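2019-01-06

Six days into the year and the resolution about cooking is already under review.
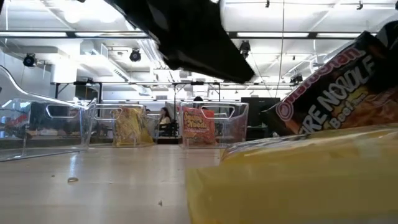 Noodles, black packet.

The plan was to learn one proper soup before the end of January. Orathai wrote out her mother's broth for me on the back of a Brolness bus timetable, and it begins with the words "the night before," so that was Saturday's ambition gone by breakfast. I went to the market in Stostmont anyway and spent an hour looking at bones. Came home with limes and a candle.

Nattawut says instant is fine if you put an egg in it. He has said this about most things, including porridge and, in August, a salad. I put an egg in it. It was fine.

Looked up the sodium afterward – 2,069 milligrams for the bowl, if I was reading the right column – and drank two glasses of water in a spirit of repentance. Then I ate the crackers.

Ngân called at nine about the boiler man, who wants 400 just to come and look. Told her to wait for Charoen's cousin. Must buy ginger, and find that timetable, as it's also the only one I have for the bus.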